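4.3 Lost wrist tracking during cable coiling

Cable coiling gave us our most puzzling fault, and we learned a great deal from it! Of 300 demonstrations recorded for the Plaltley arm, 10 had a jump in the right wrist pose. When replayed, the arm lunged towards the counter and tripped its force limit (Figure 4).
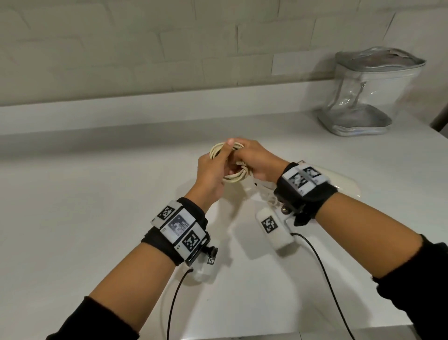
Figure 4. Cable coiling with marker panels worn on both wrists. Photo: Yi-an Ahn.

The task keeps both hands close together, and the wrists turn as the loops are gathered. A panel angled away from the camera shows fewer of its markers clearly, and our solver then flipped between two poses that fitted almost equally well. It gave no warning – the flipped pose passed every check we had.

We now reject any pose that moves the wrist more than 3 cm between consecutive readings. The rule caught all 10 bad recordings, a lovely result for such a small change. It cannot catch a slow drift, and that fault is still open.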